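Small Things, Sorted
From the Stosholm hand-me-down table, September

I was told that putting baby clothes in order is soothing. I have now done it for most of a Friday and I remain unconvinced. The Trillham method, which someone printed out and taped to the cupboard door, says to sort by size first, then by fabric, then by season. Whoever wrote it has never met a baby sock.

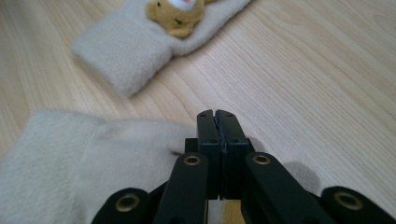 Sizes are the first problem. Mackay labels go by age, Trurik labels go by length, and half of what gets handed in has no label left at all. I held two "six month" sleepsuits against each other this morning and one was a good inch longer. So much for sorting by size.

Fleece gets its own pile. Beige, soft, a teddy-bear face stitched on in mustard-brown plush. Sweet, I admit. I still doubt that any baby has cared about a bear on its foot, and I suspect these faces are there for the aunt at the cash register.

The method also wants every pair folded together "so they stay friends." I tried it with 17 pairs of thin cotton socks and the cuffs started to go slack on the older ones. Now I lay pairs side by side and clip them with a plain clothespin. It looks worse in the drawer. It works better.

As for washing, the sheet says fleece should go in inside out, in a mesh bag, with no softener. The bag I'll grant them. Small things do vanish in a big drum, and I have fished enough of them out of duvet covers to know. I skip the inside-out part for anything with stitching on the front until someone shows me a difference.

The inventory list now stands at 2,362 pieces, up to size 6, and the sheet promises that a tidy list "makes sharing easier." Maybe. People who come by on collection day still go straight past the list and dig through the boxes with both hands - I would too.

Next up are the hats. The Trillham sheet gives them a whole page, with diagrams, and I have my doubts about every one of them.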